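Higher Education Policy, Week 6
Who gets to be a full professor? Notes to go with the Tuesday lecture

I talked too fast last time and several of you told me so, so I've typed this one up. Read it before section if you can. The reading itself (the Trasten report, chapters 2 and 4) is still on the course page, and chapter 3 is optional unless you're writing your midterm paper on hiring.

1. Where we left off

Last week was about how people get into faculty jobs. This week is about what happens once they're in, and mostly about one step: going from associate to full professor. I picked that step because it's the odd one. Tenure has a clock. You go up in your sixth year or whatever your contract says, and somebody makes a decision. Promotion to full usually has no clock at all. You go up when you think you're ready, or when your chair taps you on the shoulder and says it's time. So a lot depends on who gets tapped!

2. The Zovdale case

Zovdale is a mid-sized public university, and it's the case I want you to know well. The Trasten team got the personnel records for 1,774 faculty members and followed them over 18 years. A few things to hang on to:

Women and men who applied for full professor were approved at nearly the same rate. If you stopped reading there you'd say there was no problem (and the provost's office did say that, for a while).

Women applied later. They also applied less often after a first refusal, and many never put in a file at all.

The gap was widest in departments where the chair alone decided whom to encourage. In departments that looked at every associate professor's record on a schedule, it was a lot smaller.

Please be careful with that last point in your papers. Departments weren't assigned to one system or the other by coin flip. The ones that chose scheduled review may have been different to begin with, and the report says so on its own pages.

3. Service, the boring part that matters

Every department has work that has to get done and doesn't count for much: advising, open house days, the curriculum rewrite, the lab safety forms. Demchenko College asked 300 of its faculty to log their hours for one semester. Women logged more advising and more internal meetings, men logged more time on outside panels and journal work. Total hours were close. The trouble is that outside work shows up in a promotion file as reputation, and advising shows up as one line near the end.

I'll admit I have a stake in this one — I've been the person doing the advising — so push back on me in section if you think I'm overselling it.

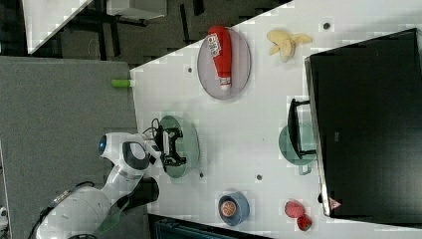
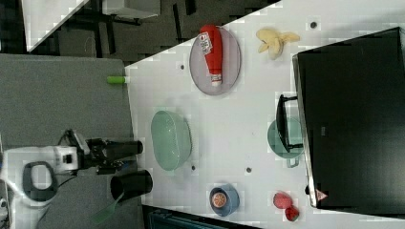 Tabletop setup with a white robot arm and a gray oval plate, two views.

4. What schools have tried

Scheduled review. Every associate professor's file gets looked at every few years whether they ask or not. Cheap, a bit annoying for chairs, and the Zovdale numbers look encouraging with the warning I gave you above.

Small grants. Drodlow University gives associate professors $4,000 to buy out some time or pay for travel in the year before they apply. People like it a lot. I haven't seen anything that tells us whether it moved promotion rates, and I'd love for one of you to go find out.

Targets. Some systems outside the US set a share of senior posts to be held by women and tie money to it. This is the one people argue about, and you should be able to make the best case on both sides. Chapter 4 is good on this. Skip the appendix.

Training for applicants. Workshops on how to write the file, how to ask for letters, and so on. Fine as far as it goes, but ask yourself who is being told to change.

5. Terms you should be able to use

Pipeline argument: the claim that the gap will close by itself as younger cohorts move up.
Opt-in promotion: you have to put yourself forward.
Opt-out promotion: you're reviewed unless you say no.
Service load: all that work in part 3.

6. For section

Come with a paragraph (handwritten is fine) on one of these. If approval rates are equal, is the process fair? What would you need to know about a school before believing the pipeline argument? And if you ran one department with no extra money, what would you change first?

Midterm paper topics are due to me by email before section starts. One sentence is enough, I just want to know you have one.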